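Small jobs before you show your house to buyers

We sold two homes in six years, and both times the agent gave us a long list that was too expensive. After this I made my own list. It has only the jobs which one person can do with simple tools, in the evenings, while still living in the house.

Start at the front door

Buyers stand on the step while the agent looks for the key, so they have time to see everything. Wash the door with warm water and a little dish soap, also the top edge. Put one drop of oil on each hinge and open and close the door ten times. If the letter box is loose, tighten its screws from the inside. Change the bulb of the porch light even if it still works, when it has become yellow and weak.

Holes and marks on the walls

For nail holes I use ready-made filler from a tube. Press it in with an old bank card, leave it overnight, and sand it lightly with fine paper. Two thin layers are better than one thick layer, which sinks in the middle. For the paint, take the old tin from the cellar and try it first behind a door. Paint on a wall changes with the years, and in our Callero flat the "same" white looked like a patch. We had to paint that wall from corner to corner.

Black marks from shoes and chairs often go away with a damp cloth and a little baking soda. Rub softly and stop when the paint starts to shine.

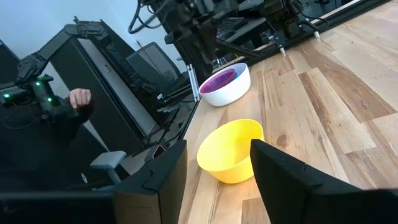 Squeaking floorboards can be made quiet with talcum powder. Brush it into the gap, walk on the board, then vacuum what is left. It will hold for some months, and that is usually enough for the time of viewings. If the board moves under your foot, it needs a screw, and before you drill you must know where the pipes are.

Kitchen and bathroom

Old silicone makes a clean bathroom look dirty. Cut it away with a sharp knife, wipe the edge with spirit and let it dry fully. Put masking tape on both sides, make one long line, smooth it with a wet finger and pull the tape off at once. Do not use the shower until the next day.

Cupboard doors that hang crooked need only a screwdriver. The screw nearest to the door usually moves it left or right. Turn it a half turn, close the door, look, and turn again. I paid 70 for a handyman to do this in our first house, and he was finished before his tea was cold.

Empty one third of every cupboard. Buyers do open them, and a full cupboard says that the house is too small.

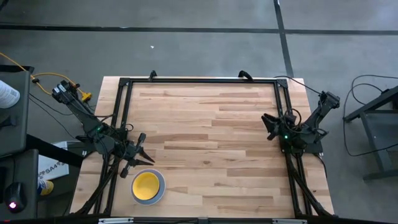 Is it worth changing the kitchen worktop before selling?
In most cases I would leave it. A new one cost our neighbours in Skarnano 1000 with fitting, and their buyer took the whole kitchen out in February. Clean the old one well, oil it if it is bare wood, and spend 200 on paint and new handles.

On the day of the viewing

Open all windows for fifteen minutes in the morning, then close them on the street side. Put the bins out of sight. Switch on the lamps in dark corners, also at midday. Leave the heating on low, and keep the receipts for the boiler service in a folder near the door.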